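Trulbridge presenta Rakier, un juego de barras rojas y verdes para aprender a ordenar sin prisas

15 de noviembre de 2019

Trulbridge, la pequeña casa de material educativo que muchos de ustedes conocen por sus cajas de clasificar, tiene el gusto de anunciar la llegada de Rakier, un juego de barras de dos colores pensado para aulas, ludotecas y talleres, y también para esas mesas de cocina donde los niños acaban jugando casi siempre, por mucho que se les haya preparado un cuarto entero.

La idea es bien sencilla y nos ha acompañado durante mucho tiempo. Una caja, unas cuantas barras rojas, otras tantas verdes, y la tarde por delante. Hay quien empieza separando los colores, hay quien prefiere alternarlos en filas, y hay quien las vuelca todas otra vez en cuanto están colocadas, cosa que nos parece estupenda – volver a empezar también es parte del juego. Las reglas caben en una sola cara de papel y se pueden cambiar cuanto se quiera.

El juego completo trae 12 barras y un cuaderno de propuestas que hemos preparado junto con nuestros amigos de Psarras, el taller que se ha ocupado de las ilustraciones y de probar con mucha paciencia cada una de las actividades. Las primeras páginas son para los más pequeños, con ejercicios de separar y juntar; las siguientes proponen series, caminos y figuras, y las últimas están pensadas para jugar por parejas, cada jugador con su color.

Barras a granel para centros y talleres

Sabemos que en un centro educativo una caja pequeña se queda corta enseguida. Por eso las barras se servirán también sueltas, en lotes de 200 piezas con los dos colores mezclados, para que cada grupo las reparta como mejor le convenga. Los lotes se preparan en nuestro almacén de Lendovbridge, y quienes quieran pasar a recogerlos en persona serán recibidos con mucho cariño (y con café, si avisan con un poco de tiempo).

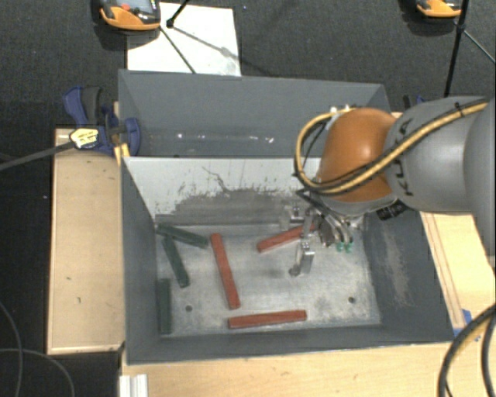

Precio y disponibilidad

El juego Rakier y los lotes para centros podrán encargarse desde hoy y se entregarán a partir de enero. El lote de 200 barras tiene un precio de 99 euros, con 2 cuadernos de propuestas incluidos. Los centros que deseen ver el material antes de decidirse pueden pedirnos una muestra, que enviaremos encantados. A todos los maestros, familias y talleres que nos han escrito a lo largo de estos meses preguntando por las barras – gracias de corazón por la espera y por las ideas.

Imprimir esta página | Enviar por correo electrónico

Última actualización: noviembre de 2019

Contacto | © 2019 Trulbridge. Todos los derechos reservados | Volver arriba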